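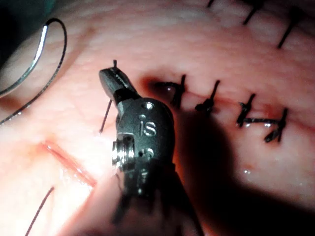
Wound care is mostly patience and clean hands, according to Celina Górecki, and we liked that so much that it went on the wall of our first classroom.

# About Fenance

We're a small school in Jutmont that teaches people how to look after a healing wound. Nurses come to us, and so do home health aides, and so do plenty of sons, daughters and neighbors who have been handed a bag of dressings and a sheet of instructions and would like a bit more than that!

We started out with one borrowed room above the Kamel bakery (the smell of rye bread at seven in the morning is still the best part of Monday classes). So far 1,497 people have finished a course with us, and 1,287 of them took the basic one, Dressings and Daily Checks. It runs for 3 weeks, two evenings a week, and you'll practice every dressing change until your hands stop thinking about it.

## What we teach

- Cleaning and covering a closed incision
- Keeping a wound diary that a doctor can read quickly
- Spotting changes that need a phone call the same day
- Scar care in the months afterward
- Talking with someone who doesn't want to look at their own wound

The last one began as a half-hour add-on and grew into a whole evening, and we love teaching it.
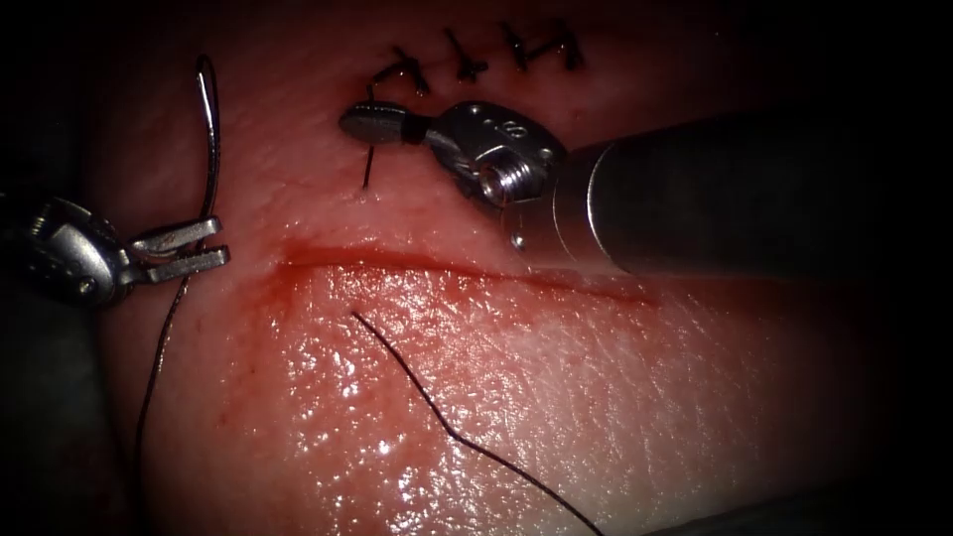 Please keep the diary lesson exactly as it is, one reader of our newsletter wrote in July, and then asked if we could print the pages larger. We did. The new diaries have wide lines and a pocket at the back for appointment cards.

## Coming by

Our open house is on 28th September in the Drarkurari building, second floor, from ten until four. Come and try the practice tables, flip through the course books, or just have coffee with the teachers (there are 3 of us now, all happy to talk dressings for as long as you'll let us). There's an elevator by the side door, and the street parking is free.

Evening courses begin the week after. You can sign up at the open house or by phone, and if the cost is a worry, ask us about the shared places.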